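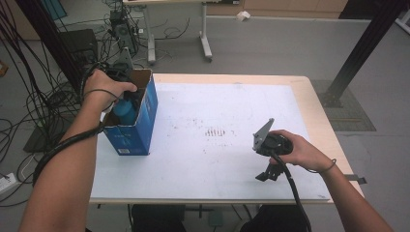 A blue bottle in its open box, on the covered table.

Packing and returning bottles: frequently asked questions

These are the questions that we receive most often at Gulura from customers who send bottles back for refilling, or who want to send a bottle to another person. If your question is missing, please write to Renata Paredes at the packing desk.

Which box should I use?

The best is the box in which the bottle came to you. If you do not have it any more, please take a cardboard box that is a little higher than the bottle. The top of the bottle must stay under the flaps when they are closed. While the flaps are open the neck may look higher than you expect, so try to close them once before you use the tape.

Do I need to put the bottle in standing or lying?

Standing, always. The cap must be on top. A bottle that lies on its side presses on the cap during the whole journey, and even a good cap can let some drops out.

May I pack bottles from other makers together with yours?

Yes, we accept Kedum and Bravo bottles in the same parcel, as long as each one is closed and has its label. We refill only our own bottles. The others go to recycling, and we do not send them back.

How do I prepare the table?

Any table is suitable if there is enough place for the box and for both your arms. We recommend to cover it with a big sheet of white paper or with a white board. On white you see at once if something drips, and the table under it is protected. Put the box on one side and leave the middle free, so that you can stand the bottle there and look at it before it goes in. 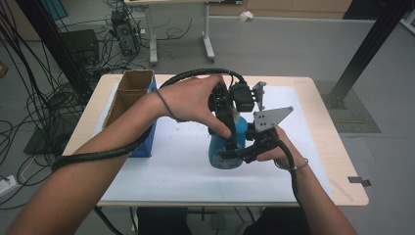 Blue cylindrical object upright near the middle of the table, with the boxes at the left side.

What must I check before I close the box?

Turn the cap to the right until it stops. Wipe the bottle with a dry cloth, also the bottom, where liquid likes to collect. Then stand it on the white sheet for 30 minutes and lift it. If there is a ring on the paper, the bottle is leaking and should not be sent. Write to us and we will send you a new cap without cost.

Can I put one box on top of another while I work?

You can, if the lower box is closed and strong enough. Please do not do it with full parcels that wait for the courier. They should stand next to each other on the floor.

What do I fill the empty space with?

Crumpled paper is enough. Please avoid the small foam pieces, they stick to the bottles and we need a long time to remove them. We also sell a paper filling called Girnik, article 279, but you do not have to buy it. Old newspaper is possible too, only the ink can leave colour on a light bottle.

My sheet has marks and small spots. Can I still use it?

Yes. Light scratches and small reddish-brown spots do not disturb, if they are dry and do not come off on your finger. It is good to remember where they are, or to draw a pencil line around them, so that you do not confuse an old spot with a new drop. When the old marks are too many, turn the paper over or take a new one. A board can be washed with warm water and a little soap.
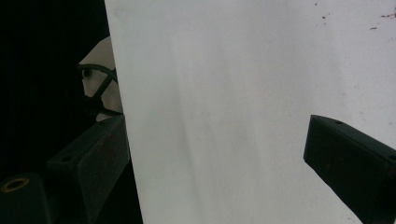

How do I keep the sheet flat?

Paper that comes from a roll wants to bend back. Roll it in the other direction for some minutes, or fix the edges on the table with tape. If the sheet is slightly wavy it is no problem for packing, but for the drip check the bottle must stand on a flat part.

How heavy may the parcel be?

For a normal return we use form 192, which is for one box with up to four bottles. If you have more bottles, please make a second parcel and fill in form 491. Each parcel needs its own form, put inside on top of the filling.

When is the parcel collected?

The courier comes on working days between 9 am and 4 pm. On Sunday there is no collection. In May our delivery times can be one or two days longer, as many customers order then for the garden season.

Can I send back only the box?

Yes, fold it flat and remove the old tape. We use boxes again as long as the corners are firm and the flaps are complete.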